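Projects > School Science Kits > Progress reports

Print this page | E-mail this page

Progress report to the Nustholm fund
29 Nov 2023

We are very pleased to be writing this one! When we last reported, in May, the lending library was a good idea with a leaky roof over it. It now has a dry store, a working booking system and a waiting list, and schools in the valley are borrowing chemistry equipment they could never have bought for themselves.

The grant paid for three things: stock, shelving and the van. Stock took the largest share and it was money well spent. We have made 2,573 loans of single items since the library opened, and 38 schools are now signed up, including both of the small ones above Stomuvby where the road closes in bad weather.

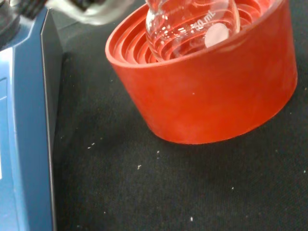 Breakages were the worry you raised with us last time, and we took it seriously. Glass is bound to get broken when it travels in the back of a van and is then handed to thirteen-year-olds, but losses have dropped a great deal now that each box has its own padding and packing list. Round-bottom flasks were the worst of the lot, as you would expect from something that rolls off any flat surface. A ridged rubber stand like the red one, which holds the curve of the glass nicely, now goes out with every flask we lend, and teachers have asked if they can buy them from us (they can't, but we tell them where to look). We have put 300 euros of the breakages money back into the general pot as a result.

The booking system was the hard part. Datell built the first version for us and it went live in the summer holidays, which gave us a few quiet weeks to find the faults. There were plenty. Two schools were able to book the same box for the same morning, and the reminder e-mails went out in the wrong language for a fortnight. Both faults are mended. Teachers can now see what is free, ask for it and get a reply the same day.

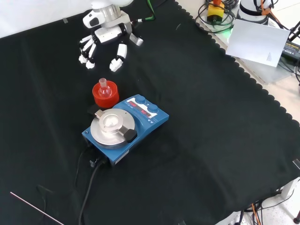
Deliveries run on a fixed round, with the far schools first. We had hoped to reach every school once a fortnight and for most of the autumn we have managed it. The exception is the Sârbu side of the valley, where the bridge works have added a long detour. We have made up for it by leaving boxes for a month at a time, and the schools there tell us they rather like having them for longer, so we may keep it that way even once the bridge is open.

We also ran 7 training afternoons for teachers. These were a joy. Many primary teachers had never done any practical chemistry themselves and came in quite nervous, and by the second hour they were swapping ideas for the following term and arguing about indicators made from red cabbage. We would love to run more of them!
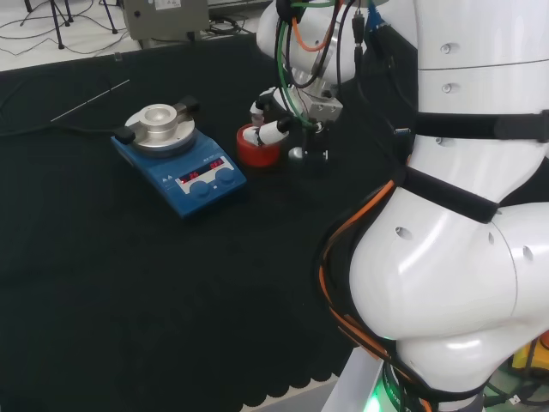

Not everything went to plan. The worksheets are behind. We have the biology set finished and printed, but chemistry is still in draft and physics has hardly been started. We underestimated how long it takes to get each sheet tried out in a real classroom and then put right. Our new aim is to have chemistry ready for the spring term and to be sensible about physics.

Spending is within budget on every line except fuel, which is over because of the detour. We would like your agreement to cover the difference from the money set aside for shelving, where we came in under.
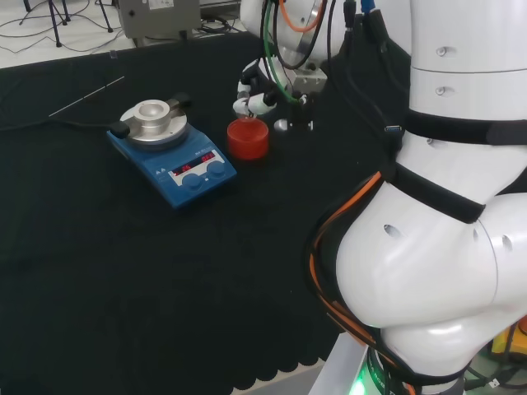

One head of science wrote to us that her older pupils had only ever watched experiments on a screen before the boxes came, and that three of them have now asked for an after-school club. She would like longer loans for that group, and wondered whether we could lend a second set of balances so that nobody has to queue. We have said yes to the longer loans and are looking at the balances now.

The next report will include the chemistry worksheets and the fuel figures up to the end of the winter round.

Contact us | Copyright Stomuvby Science Lending Library | Back to top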